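# Galerie: Würfel, Deckel, Matte

Hallo zusammen, hier kommt endlich die Galerieseite, die ich seit November verspreche! Wer nur schnell schauen will, scrollt nach ganz unten, da steht das Foto. Wer wissen möchte, womit ich meine Abende verbringe, liest vorher ein bisschen mit.

Es geht um unsere Aufnahmen für Kurkeck, also um das Modell, das kleine Gegenstände greifen und umsetzen lernen soll. Gelernt wird aus Vorführungen: Ich steuere den Arm von Hand durch die Aufgabe, der Rechner schreibt Gelenkwinkel und Kamerabilder mit, und am Ende liegt eine Episode mehr auf der Platte. Dann wird alles zurückgestellt, und das Ganze geht von vorne los. Und noch mal. Und noch mal (ich mag das übrigens, man kann wunderbar Hörbücher dabei hören, nur Krimis nicht, da vergesse ich das Loslassen).

Vorgenommen hatte ich mir für diese Aufgabe 100 brauchbare Episoden. Aufgenommen habe ich 146, davon sind nach dem Durchsehen 132 übrig geblieben. Aussortiert wird bei mir ziemlich streng: Wenn ich zwischendurch zögere und der Arm in der Luft herumsteht, fliegt die Episode raus, auch wenn der Griff am Ende noch gelungen ist. Vojtěch Ševčík findet das übertrieben und hätte die Zögerer gern behalten. Wir haben uns darauf geeinigt, dass sie in einen eigenen Ordner kommen, und der heißt jetzt »Bedenkzeit«.

## Ein paar Dinge, nach denen ihr gefragt habt

**Wie lang ist eine Episode?** Ich schneide nach 15 Sekunden ab. Am Anfang kam mir das furchtbar knapp vor, inzwischen bin ich meistens vorher fertig und warte nur noch auf den Piepton.

**Warum klebt ihr alles fest?** Weil ich einmal mit dem Ärmel an der Matte hängen geblieben bin und es erst beim Durchsehen gemerkt habe. Eine ganze Serie mit schiefer Matte, wunderbar. Seitdem Klebeband, und zwar reichlich. Ein bisschen verschiebe ich die Gegenstände natürlich trotzdem von Episode zu Episode, das Modell soll ja schauen lernen und keine auswendig gelernte Bewegung abspulen. Aber das will ich bitte selbst entscheiden und nicht meinem Pullover überlassen!

**Womit nehmt ihr auf?** Mit Wudetti, unserem kleinen Aufnahmeprogramm. Hübsch ist es nicht, aber es fragt nach jeder Episode brav »behalten oder verwerfen?«, und mehr brauche ich um neun Uhr abends auch nicht. Die Episoden gehen danach an Dernard, dort läuft das Training. Wenn euch in Wudetti die Taste für »verwerfen« zu nah an der für »behalten« liegt: ja, mir auch. Steht auf der Liste.

**Kann man mitmachen?** Sehr gern! Mir fehlen vor allem Leute, die anders steuern als ich. Ich komme beim Greifen fast immer steil von oben und werde kurz vor dem Ziel langsam, Vojtěch fährt flacher an und macht den Greifer viel früher auf. Wenn nur einer von uns aufnimmt, sieht man das dem Modell später an, beim letzten Durchlauf habe ich meine eigene Angewohnheit wiedererkannt, und das war schon ein komisches Gefühl. Vorkenntnisse braucht ihr keine, nach den ersten paar Versuchen hat man es in der Hand.

## Was als Nächstes drankommt

Als Nächstes möchte ich weichere Sachen in die Sammlung bringen, Schwammstücke, gefaltete Lappen, vielleicht einen Socken. Harte Klötze sind dankbar, aber sie verzeihen auch nichts: Ein bisschen schräg gegriffen, und schon springen sie weg. Bei weichen Dingen ist es umgekehrt, die lassen sich irgendwie immer packen, nur sieht jeder Griff anders aus, und genau diese Unterschiede hätte ich gern in den Daten. Danach folgt die Aufgabe »Hashemi«, da sollen mehrere Teile nacheinander sortiert werden. Für die habe ich noch keinen vernünftigen Startaufbau, Vorschläge also gern in die Kommentare!

Und jetzt das Foto vom Aufnahmetisch. Weitere hänge ich oben drüber, sobald ich sie sortiert habe.

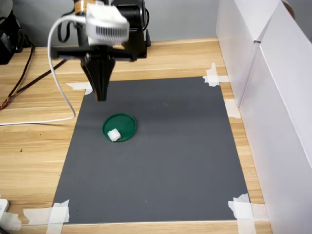 Greifer geschlossen über der grauen Matte, der kleine weiße Würfel liegt auf dem grünen Deckel.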